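Workroom notebook, Obituary and Memorial Desk
Monday, May

Present at the desk from 8:30. The morning was given to the notice backlog and the afternoon to the question of the guest book at Drukstead.

1. Notices received over the weekend

Fourteen death notices came in through the web form and two by telephone. All were logged before ten. Three lacked a service time, and the families were written to through their funeral homes in the usual way. One named a cemetery at Tedanstead that has two sections with the same name; the plot office was asked which one is meant, and the notice is on hold until they answer.

The form still accepts a date of death later than the date of submission. This was reported in the winter and has not been corrected. Until it is, whoever opens the queue should read both dates aloud against the funeral home's sheet. Reading silently is how the February error got through.

2. Survivors and order of names

A draft of the revised house rule was tried on 28 older notices from the archive to see where it would give trouble. The rule as it stands:

Spouse or partner first, then children, then stepchildren unless the family lists them together, then grandchildren, parents, siblings. The family's own order always prevails if they have supplied one in writing.

It worked without difficulty on most of them. It gave an awkward result where a former spouse had been the main caregiver and the family wished this said. The draft places former spouses last or omits them, and in at least one of the old notices that would plainly have given offense. Proposed wording: "A former spouse is named where the family asks, in the position the family asks for." Left in pencil for the next meeting.

Half-siblings are to be listed as siblings. The desk does not add the word "half" on its own account. If a family writes it, it stays.

3. Typesetting trial, Aquino layout

The Aquino template was set with one long notice and one short one. The long one ran to 724 words and broke across the column in the middle of the list of pallbearers. Moving the service details to the top solved the break but left the opening paragraph looking like an announcement for a meeting. Tried again with the service details boxed at the foot. Better. Line spacing wants another point between the life text and the box.

The short notice came to 218 words and looked lost. For anything under that length the two-line heading should be reduced to one, with the dates following the name on the same line.

Accents: the template drops them from surnames when the heading is set in capitals. This is not acceptable on a memorial page and the template must not be used for live notices until it is repaired. Note placed on the front of the folder.
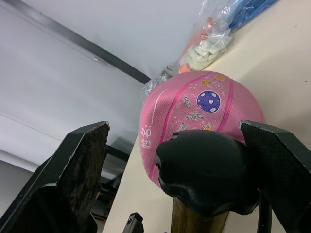
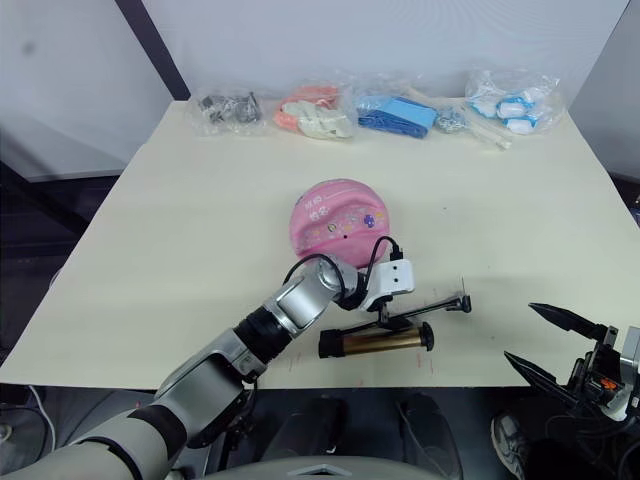 4. Guest book, Drukstead

The online guest book for Drukstead notices closes after 28 days. Relatives abroad have been writing in after that time and finding no place to leave their words. Before changing the period, the desk asked the other office how its own book is run. Mulivau answered at 2:15 that they leave theirs open for a full year, that most late messages arrive near a birthday or the first anniversary, and that families have thanked them for it – though they warned that entries left after the first month are read less promptly by staff and that one unkind message had stayed up over a holiday before it was taken down. They would not go back to the shorter period, but they would want every entry held for approval from the second month onward.

This seems sensible. The system here can hold entries for approval, but only for the whole book and only from the first day. Holding everything from the first day would delay messages in the week of the funeral, when they matter most to the family. A request has been put to the web office for a setting that begins at a chosen date.

In the meantime, any relative who writes to the desk after closing is to be offered a manual entry. Copy the text as sent, with the writer's own spelling and signature. Do not correct grammar in a message of condolence.

5. Corrections

Two corrections were printed in the afternoon. A middle initial was wrong in the first. In the second the church was given under its former name, which the family themselves had used; the parish office asked for the present one. The family was telephoned before the change was made and agreed to it.

6. Carried over

Tedanstead cemetery section, awaiting reply.
Former spouse wording, next meeting.
Accents in Aquino headings.
Future dates in the web form, to be reported again with the February case attached.
Paper stock for the memorial cards – the cream is nearly out, and the supplier's white is too bright for the older plates.

Desk closed 5:10. Queue empty except for the held notice.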